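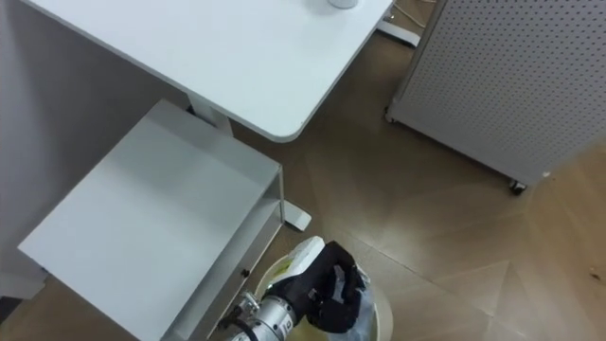 White desk and drawer unit, seen from above

Small Boat Touring, Unit 4: Planning a Group Crossing by Sea Kayak

Welcome back! This is the unit where all the paddling drills start to turn into trips. By the end you should be able to take a chart, a tide table and a forecast and come up with a day on the water that a mixed group will enjoy and finish in daylight. Bring your own chart to the planning session if you have one. Club charts get shared between tables and the fold through the middle of the sound is wearing badly.

Our practice route is the Tavska crossing, from the slip at Lirkness over to the beach on the south side of Prirnuvholm. It's a terrific piece of water for learning. You get one shipping channel, one tide race that behaves itself if you time it right, and a long stretch of shore on the far side with several places to land (and seals, quite often, hauled out on the western rocks – give them plenty of room).

4.1 Start with the slowest boat

Plan on the pace of the slowest paddler in the group, in the boat they will really be using, with a full load. A loaded touring kayak feels great once it's moving, but it takes more out of you at the start and into a headwind. In our planning we use three knots as a ceiling for a mixed group, and we drop to two and a half if anyone is new to open water. Write that number at the top of your page before you do anything else.

Then add your stops. People need to eat, adjust a foot brace, put on a hat. Ten minutes in every hour is fair. If you don't use it, wonderful, you get a longer lunch!

4.2 Reading the tide

Take the times of high and low water for Lirkness and mark each hour between them. The stream through the Tavska gap runs hardest in the third and fourth hours, so we want to be across in the first hour after slack or the last hour before it.

Work it both ways. A group that leaves on the early slack has the whole day ahead and can come home on the next one. A group that leaves late may have a lovely ride over and then a long wait on Prirnuvholm. Neither is wrong, but you have to know which one you're choosing before the boats go in.

Wind against tide gets its own line on the plan. Fifteen knots of wind blowing against a running stream will stand the water up into short, steep waves, and a group that was chatting happily a minute ago goes very quiet.

4.3 Ferry angles (the fun part)

If you point straight at the beach and paddle, the stream will carry you past it. Draw your course line, draw the stream as an arrow for one hour, then swing your dividers from the end of that arrow, set to one hour at your paddling speed. Where they meet the course line gives you your heading. Do it three or four times with different streams and it will click, and when it does it is hugely satisfying.

On the water, check the angle with a transit: two fixed marks in line, one behind the other. From the slip, the old beacon and the notch in the hill work well for the first 500 meters. After that, pick a new pair. If the near mark slides left against the far one, you are drifting right, so point a little further left.

4.4 Crossing the channel

The buoyed channel is 248 meters wide at the point where we cross. At three knots that is under three minutes of paddling in slack water, and every second of it should be spent close together. Gather up before the first buoy, look both ways, agree on who leads and who sits at the back, then go straight over at right angles. Larger vessels have very little room to turn here, and we stay out of their way, always.

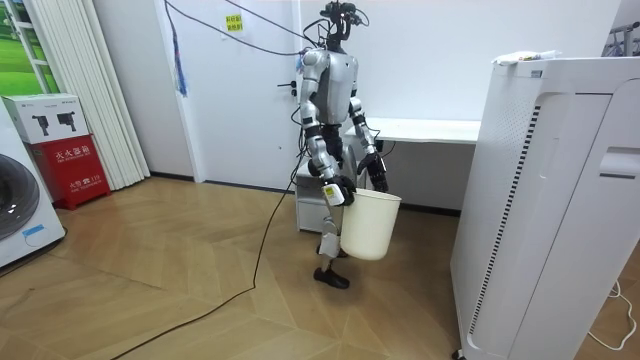 Humanoid robot holding a white bucket

4.5 Group size and signals

Our limit is 6 boats to a leader. Above that, the group stretches out and voices don't carry. Keep to the signals from Unit 2:

Paddle straight up: come to me
Paddle held flat overhead: stop where you are
Paddle up and leaning: go this way
One long whistle blast: look at the leader
Three blasts: help needed

Practice them on land until they're boring.

4.6 Homework

Use chart sheet 139 and the March tide table from your pack.

1. Plan a crossing from Lirkness to Prirnuvholm for a group of five at two and a half knots. Give your launch time, heading and latest time to turn back.
2. Plan the return on the same day.
3. Redo question 1 with the wind up to fifteen knots from the southwest. Would you go? Two or three sentences are plenty.
4. Mark two landing spots you could use if someone got tired, and say at what state of tide each one works.

Reading before next time: the MacBrayne booklet, the chapter on swell and surf landings. The drawings of breaking waves on a sloping beach are excellent, so spend a while with them. Unit 5 is in the pool, so bring a nose clip if you like one, and a towel.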